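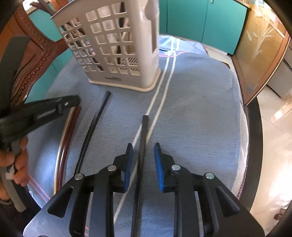
Figure 2. Cloth-covered table with laundry basket, household items and hand-held grippers; carved chair back at upper left.

Print this section | E-mail this section

3.2 The table as a holding surface

In the Vandport households, laundry and small household items were seldom sorted where they were stored. They were brought to the nearest large table and left there until someone had time to deal with them. We call this use of the table holding, to separate it from folding and ironing, which are treated in Section 3.4.

Figure 2 shows a typical case. A tall off-white plastic basket stands on a light blue cloth, with dark items faintly visible through the square openings in its sides. Nearer the viewer are a straight black rod, a thin black strip and a curved hose in maroon and silver. None of these is clothing. Mixed groups of this kind were coded as M (mixed) and were kept apart from groups made up of textiles only.

Of the 161 table records in the Jisirden set, 100 were coded M. Long, stiff items caused most of the disagreement between coders. A rod or hose may lie across a large part of the table while taking up very little of its area, so that a simple measure of covered surface gives too low a value. We therefore recorded the longest free stretch of table edge as a second measure. On rounded tables, such as the one in Figure 2, this stretch was taken along the curve of the rim, with the overhang of the cloth ignored.

Baskets with open sides were coded as see-through even where the contents could not be named. In 32 records the contents were too dark or too tightly packed to assign to a clothing type, and these were left out of the counts by type in Section 3.3. The cloth was recorded separately from the items on it. Stripes in the cloth were noted where present but were not used as a scale, as their spacing differed between households.

Contact: Notburga Haslinger, Figueroa Household Studies Group
Copyright Figueroa Household Studies Group. All rights reserved. | Back to top

Related items
Airing and drying indoors: the Vandport winter records
Chairs as short-term clothes storage
Mellell coding guide for household surfaces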